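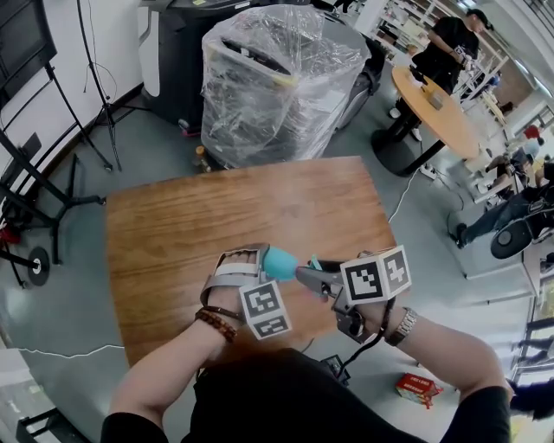

The right gripper back in service, with the blue piece held between the two.

The right hand was reading long. Mirela had known it since before lunch, and by two o'clock it was bad enough that the people in Fontes had sent a message with no greeting on it. Every run from Histville showed the right jaw closing in the air beside the part.

She took both grippers off and laid them on the table. They left marks on her hands when she wore them for a full morning. She rubbed the left one, turned her bracelet around, and went to find the hex keys.

Lesia Levchenko had the keys in her jacket. She had everything in her jacket.

"Which one?" she said.

"Right."

"You changed the cube on Friday."

"I changed it and I torqued it."

"Then let's see."

They went over it the way the Tuler sheet said to, though the sheet was old and the drawing on it showed a different bracket. Jaws first. Lesia closed them on the feeler gauge and opened them and closed them again. The motion was fine. She unplugged the cable, looked into the connector, blew in it, and plugged it back in. Then she took hold of the marker cube between finger and thumb and tried to turn it.

It didn't turn.

"Tight," Lesia said.

"I told you."

"Tight isn't the same as square." She got a flashlight and put her cheek almost on the table. "Who gave you the washer?"

"It came in the bag from Lisau."

"It's the wrong washer. Look at the edge."

Mirela looked. The washer was too wide for the seat and sat up on the lip on one side, so the whole cube leaned. It was a very small lean. She couldn't have seen it standing up, and the camera had been seeing it all day.

She counted back through the log. There were 29 runs since Friday's change, and 23 of them had already gone out with her initials on them. She said this aloud.

"Can they correct it?" Lesia asked.

"If the lean is constant. If it crept, no."

"So we measure it before we touch it."

This was the part Mirela would have skipped. She had the hex key in the screw already. She took it out and set it down, and they put the gripper in the block and shot the calibration three times with the cube as it was, crooked, and wrote down the numbers. Then three more, six in all, after leaving it clamped through the coffee break. The numbers stayed put.

"Constant," Lesia said.

"Over one coffee."

"Write that too."

Mirela wrote that too. She pulled the screw, threw the washer in the bin, then took it out of the bin and taped it to the page in the service book. Lesia found a narrow one in a film canister that had belonged to somebody who left in June. It dropped into the seat without any help. They ran the screw down a little at a time, checked the faces against the square, and shot the calibration again.

The long reading was gone. What was left was the ordinary amount, the amount the right hand had always had.

"I should have held a square to it on Friday," Mirela said.

"Yes," said Lesia.

She didn't say it unkindly. She put the keys back in her jacket and went off to her own bench, and after a minute she came back for the flashlight.

Mirela strapped in. Left first, because you need a free hand for the left – then the right, which was always a fight, with her watch catching under the edge of the frame. She leaned over the table, took the blue piece up between the two grippers and held it there, waiting for the tone.

In the service book, under the tape, it said: Mon 30 March. Right cube out of square, wrong washer. Measured before removal. Replaced, calibrated, OK. Runs since last change to be corrected, Fontes informed.

She had not informed Fontes yet. She held the piece still, heard the tone, and began.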